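Drawer Hold

The arm stopped at 2 in the morning. Not a crash, no bang, nothing like that. It just stopped with the drawer open and the log said HOLD, which Renata Dudek had never seen it say.

She rang Keskin. He picked up on the seventh ring.

"Hold? There isn't a hold."

"Well its holding."

"Hit the stop."

"I have hit the stop, Selim. Twice."

The job was simple. Open drawer, put the cans in, put the bowl in, shut drawer. Grelgate wanted 56 clean runs before the Dendard people came at 9, and she had none. Zero. And now the lamp on the stop button was red and the motors were still humming, when red meant no power. Red had always meant no power.

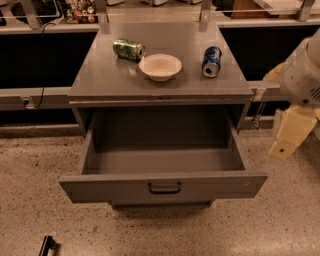
She stayed behind the yellow line. Leonie Haberkorn had gone over the line in January, at Laskowska, to pick up a dropped spoon. Three fingers. The report said operator error and everyone signed it, Renata as well.

"Selim. Did they ever change the relay? After Leonie."

Nothing. Breathing. A tap running somewhere in his flat.

"Selim."

"It was on the list."

"Was it done."

"It was on the list, Renata."

So no. She looked at the wall, at the big isolator switch, far side of the arm. Of course it was. Domański had drawn that plan himself, you'd have to pass the cabinet to reach it, right through the sweep. She'd said so at the time. Or she had meant to say so.

The hum went up a note.

"Whats that?" said Keskin. "What's that noise?"

"Get the fuses pulled. Ring downstairs, get them to pull the whole bay."

"They'll lose the Metia tests, they've been on all week—"

"Pull it!"

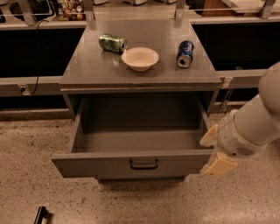
Bay 7, drawer task.

He hung up. To ring them, she hoped. She stood with her back flat to the door and her hands in her armpits like a child told not to touch, and waited for the lights to go. The fingers of the thing were very still. She thought about Leonie's spoon, and who had picked it up in the end, and then it was dark and the hum was winding down, slowly, and she slid to the floor and began to write the report again in her head, from January.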